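Disach opens sorting and packing workroom at Uvholm

Small-parts supplier moves its tables under one roof and invites local firms to try the layout

Disach has opened a new workroom for sorting and packing small parts at its Uvholm site. The room brings together work that was split between two older buildings, and it will handle orders for trade customers from this spring.

Work is laid out on large tables covered in brown kraft paper. Dark blue tape divides the paper into a grid, so that each bin has a square of its own and goes back to the same place after a change of order. The paper can be lifted and replaced when it wears – the tape is then laid again to the same plan.

Parts are held in open-fronted plastic stacking bins. Disach has bought 200 of them for the first stage, along with shelving from Bredik. The fitting out was carried out by Khasawneh, which also put in the lighting and the workbenches.

The company expects to pack almost 3000 small orders a month once the room is fully in use. Orders already placed are not affected by the move, and delivery charges stay the same.
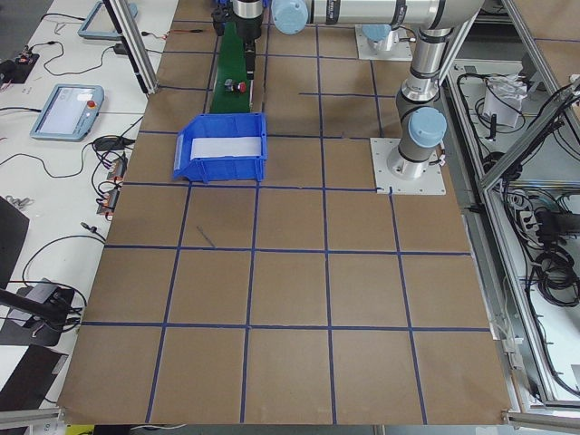
Uvholm, Monday, March 2, 2026 – A blue bin stands in one square of the taped grid, lined with a white sheet, with a narrow green conveyor belt running up behind it. Customers who send in mixed parts for sorting will have their goods handled at tables of this kind.

Four open mornings for local firms will be held in May. Places are free but must be booked through the Disach front desk. Visitors should come to Door 121 and allow time to sign in.

Notes to editors

Disach sorts, packs and stores small parts for trade customers. The Uvholm workroom is open on weekdays.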